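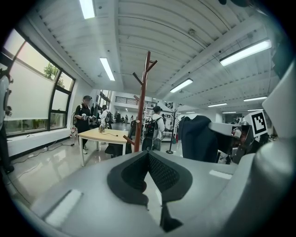 I have wanted a machine to hang up my coat for most of my adult life, so when Jodau opened its training hall in Pranville to visitors one afternoon in January, I was in line before the doors opened.

Jodau is the small company behind Rindeo, a robot arm it wants to sell to hotels, schools and clothing stores for the boring in-between jobs — picking up a jacket, finding the collar, getting it onto a hook. The news is that the company has published its first numbers, and I'm glad it did, even the embarrassing ones.

Over the past month the team ran 200 tries at one chore: take a jacket off a chair and hang it on a coat rack. Rindeo finished 63 of them with no help. In another 28 the jacket made it onto the hook and then slid off, and Jodau counts those as misses (good for them!). The best run took 13 minutes. I can hang up a jacket in two seconds with a bag of groceries in my other hand, so my job as family coat hanger looks safe for a while.

Cloth is what makes it hard. A box keeps its shape when you grab it, but a jacket folds up on itself and hides the very loop you need. The staff told me thick winter coats go better than thin rain shells, and that hooks set at an angle give the arm more trouble than straight pegs do.

I asked about stores, because my sister works in one and wanted to know if she should worry. For now, no. Addo, the clothing chain with two shops in town, has agreed to a trial in its stockroom this spring, after closing time and with a worker standing by. It will only move empty hangers from a bin to a rail. Shirts come later, if the hangers go well, and folding isn't on the list at all.

Would I have one at home? Not at 13 minutes a jacket, and I don't know where I'd put it. But I'd go back and watch — I got weirdly attached to the thing by the end of the visit. Jodau plans to open the hall again in May, and entry is free.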